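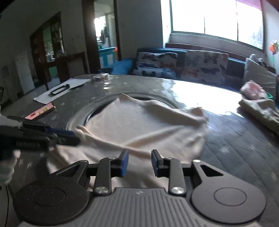
Bleaching and finishing of cotton cloth

Cotton cloth comes off the loom in a raw state known as greige. It is stiff, slightly yellow or gray, and carries wax, seed specks and the starch put on the yarn before weaving. Finishing is the group of steps that turns greige cloth into fabric ready for sewing. Cloth sold as cream or natural is often left unbleached or only partly bleached.

Desizing and scouring

Desizing removes the starch, usually with enzymes in warm water. Scouring follows, in a hot alkaline bath that strips out wax and oils. Scoured cloth soaks up water quickly, and mills test this by timing how long a drop takes to sink in.

Bleaching

Older works laid cloth on open grass for weeks at a time. The bleachfield at Wavska covered 17 acres and could hold 3,000 pieces in a season, which ended each September. Chlorine compounds later cut the work to days. Most mills now use hydrogen peroxide.

Drying and width setting

Wet cloth is stretched on a tenter frame, which grips both edges and holds the fabric square as it dries. Cloth that leaves the frame crooked is said to be skewed or bowed, and garments cut from it may twist in the wash.

Shrinkage

Untreated plain weave cotton can lose up to 8 percent of its length when first washed. Compressive shrinking pushes the yarns closer together before the cloth is sold.

Trade names

Sedura was a soft, half-bleached sheeting made at Wavska. Tostisum was a heavier cloth of the same color, used for table covers and mattress linings.

See also

Calendering
Mercerization
Muslin
Wavska bleachfield

Last edited 8 April 2020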